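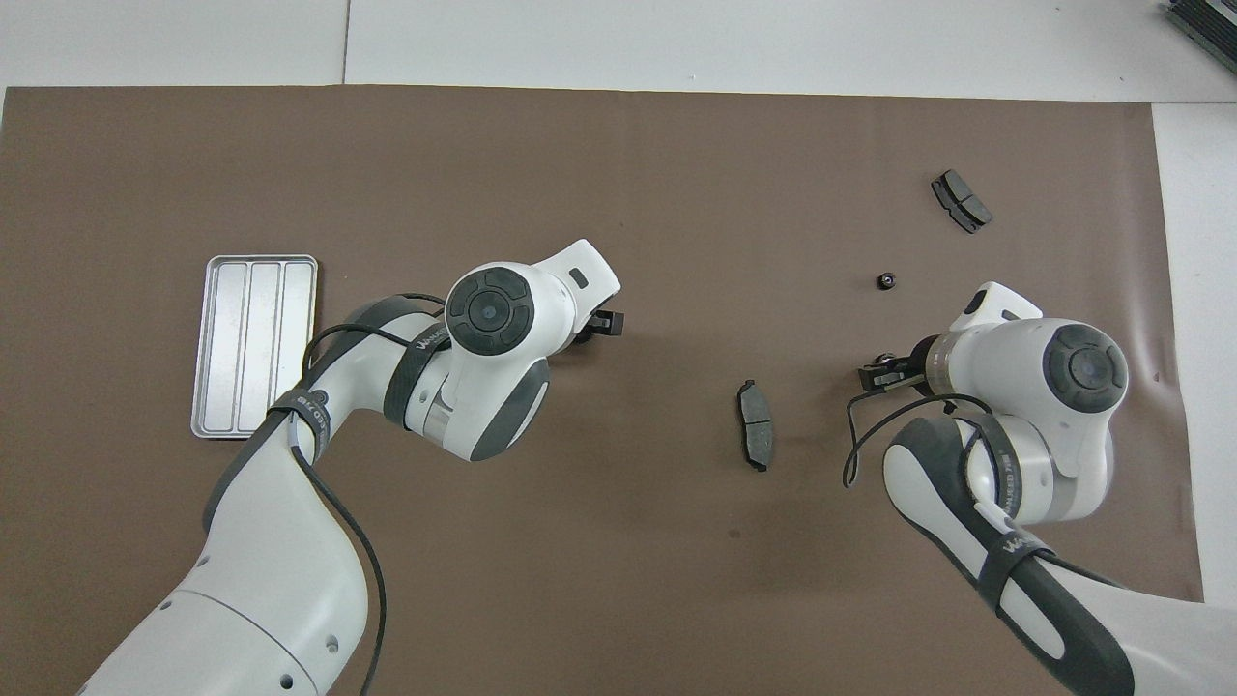 Pads out on the brown paper, tray on the left, one nut with no known address.

Front pads: reuse, or am I being cheap?

Posted by tapleyroad, December 6, 2022

Doing the front brakes on the old wagon before the holidays, mostly so I can stop turning the radio up when I come to a light. The pads are Mitton, the mid-range ones, and they went in last March. That is not much of a life for a set of pads, and I have the receipt to be sad over.

Three of them are on the bench in the photo. The fourth is still in the caliper bracket on the passenger side, where it has decided to live. My questions, in no special order:

Would you put these back in with fresh hardware and a clean-up, or bin the lot? The noise is a low grind at walking speed, gone by the time I'm out of the driveway.

And where does a small round black nut come from on a front brake? I've been over the parts diagram twice and there's nothing like it. It was on the floor under the wheel well when I swept up, so it may be from the brakes, the car, or 1989.

----

gravelpit_gord wrote:

Bin them. Pads are cheap and ditches are full.

----

halfinchdrive wrote:

Gord would bin a new set if the box was dented. Did you measure them? You can't judge pads from a photo of them lying on paper. Get a ruler on the friction material, both ends of each pad. If one end is thinner than the other, your slide pins are sticking and new pads will go the same way by summer.

Nice parts tray, by the way. I've had a flat one with long compartments for years and all it has ever held is a sandwich.

----

tapleyroad wrote:

Not measured yet. The ruler is in the house and so is the list of other things I'm supposed to be doing.

----

Solveig Blomqvist wrote:

Before anybody bins anything: did you mark which pad came from where? Inner and outer wear differently, and if they've been shuffled you've thrown away half of what they could tell you. I write on the backing plate with a paint pen. I learned this the long way, on a Sorkance van with 694 small faults.

On the nut, look at the splash shield and the wheel-well liner before the caliper. Plenty of odd bits of hardware live up there, and they rattle out when you're leaning on a breaker bar and swearing.

----

tapleyroad wrote:

Two of them I kept as a pair, up near the top of the paper. The one on its own is from the side that's fighting me. As for inner and outer, I knew at the time.

----

gravelpit_gord wrote:

"I knew at the time" should be on the club T-shirt.

Still bin them. And do the rotors.

----

mrs_klapperton wrote:

Can I put in a word for the brown paper? My husband used to do brakes on a bath towel. A good one. I bought him a roll from Krajewska, the packing supply place, and it was the best money I ever spent on the marriage. You pull off a sheet, you do your filthy business, you roll it up and it's gone. You can write on it too, which would have settled the inner and outer question. Draw a box, write LEFT INNER in it, put the pad in the box.

----

halfinchdrive wrote:

That's annoyingly good advice.

I don't agree on the rotors, though. A light grind at walking speed could be a rust lip on the edge of the disc, particularly if the car sits. Mine does it every winter. Measure the thickness, check it against the minimum for your car, and don't let Gord into your wallet.

----

gravelpit_gord wrote:

The car he's describing has been grinding since before Halloween. I read the other thread.

----

tapleyroad wrote:

Thanksgiving, if we're being accurate. Which doesn't help my case.

Update: number four is out. Penetrating oil, a long wait, and the kind of language that gets a window closed next door. The lower slide pin on that side was dry as toast and barely moving. Ruler says that pad is a good deal thinner at one end, so halfinchdrive gets the point and Gord gets the result. New pads ordered, pins and boots too, and I'm measuring the rotors tomorrow before I let anyone tell me anything.

----

Solveig Blomqvist wrote:

Silicone brake grease on the pins, the rubber-safe kind, and not the tub of whatever is on the shelf. Do the other side while you're there, even if it moves.

----

gravelpit_gord wrote:

Told you. Which brand did you get?

----

tapleyroad wrote:

Grornavell. $41 for the axle set, and the pin kit was extra. The nut doesn't fit the splash shield, Solveig, I tried. Liner is next.

----

mrs_klapperton wrote:

Draw a box on the paper and write NUT in it.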